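Clorkcombe Garment Care: The Folding Room Gallery
January 25, 2021

Clorkcombe is a garment care and rental business. We wash, sort, fold and bag clothing and soft goods for hotels, clinics and a handful of theaters. Most of the people who work here spend most of the day on their feet, and until last June every piece that went through the building was folded by hand.

This page is for customers who have asked what has changed, and for people thinking of applying for a job in the folding room. There are a few lines with each picture, and they are mostly about the work. If you want technical details on the machines, the Baltenmont office can send them to you.

At the fabric

Folding is harder to automate than washing or drying. A washer does not care how a shirt lies. To fold one, you have to find an edge, get hold of one layer and leave the other layers where they are. Experienced folders do this by feel and could not tell you how they do it. When we started, we asked four of them to slow down and talk through a fold, step by step, and the notes came to 102 separate moves for one long-sleeved top. A lot of those were small corrections - a tug here, a flat hand there - that they had never thought of as steps.
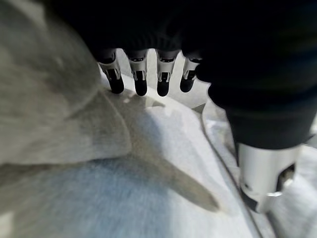 The notes are still pinned up by the sorting racks and still get added to. They have become the main training document for new hires, which was not the plan. Before that, a new folder stood next to an experienced one for two weeks and picked it up. Now they get the notes and the two weeks, and most of them say the notes help with the awkward pieces: anything with a hood, anything with elastic, anything fluffy that will not hold a crease.

Soft, thick fabric is slow going for the robot hand. Thin cotton is slow in a different way, as two layers tend to come up together. The folders decide each morning which items go to the robot and which stay at the hand tables. They made that rule themselves and the office has left it alone. Delicate pieces, costumes and anything with a repair tag stay with people.

Pay did not change when the work did. Job titles did. A folder who has learned to set up and watch a robot is now listed as a cell operator, and there is a small hourly addition for the shifts spent doing it. The training takes 4 days, is paid, and can be taken by anyone who has been here three months. You do not need a background in machines. You do need to be patient and to be willing to press the stop button early. New operators are often shy about stopping it. We would much prefer ten stops that were not needed to one snagged sleeve.

At the table

A garment is laid out on the table by hand and the robot works from there with both arms. The person on that station stays with it for the whole shift, apart from breaks, and writes down what went wrong and with which kind of item. The log sheet had 824 lines in it at the end of the year. Some are one word long ("slid"), and some fill the margin. Sleeves come up more than anything else. Cloth that hangs over the edge of a table has weight to it and pulls the rest along, and the folders had been saying so since the first week.

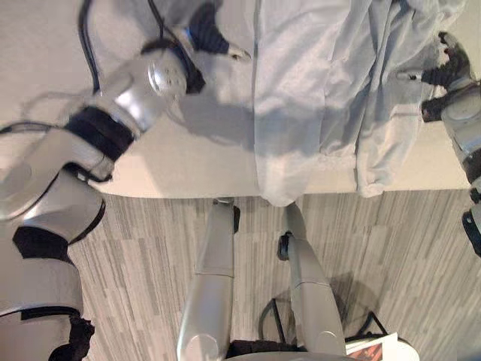
The log goes to Naidoo, the firm that does our programming, at the end of each month, and comes back with answers written next to the lines. Early on the answers were hard to follow. The operators asked for everyday words and now mostly get them. They also asked to be told when a change had been made, so that they would not come in after a weekend and find an arm moving along a different path from the one they were used to. There is now a whiteboard for that, and no change goes in without a line on it.

What people here notice most is the pace of the room. At the hand tables you set your own rhythm, and you can talk while you work. At the robot station there are long stretches of watching followed by a short stretch of doing something quickly. Some people like it, especially those with sore wrists or shoulders. Others tried it for a few weeks and asked to go back to the tables, and they went back. Two hours at a time is the limit for watching, then you swap. That limit came from the operators too, after several of them said their attention was gone by mid-morning.

We have not cut any positions in the folding room because of the robots. We have also not filled two that came open when people retired, and it would be wrong to leave that out. The folding target for the room is 1000 pieces a shift, the same as it was before, and the hand tables still do the larger share of it. The room has asked that the target stay put until the end of the year, and that has been agreed in writing.

The next item on the list is towels from the Dorkus hotel contract. They are square, they are all one size and there are a great many of them. The folders are happy to see them go.

Visits to the folding room can be set up through the front desk at Clorkcombe. Please wear flat shoes and tie back long hair.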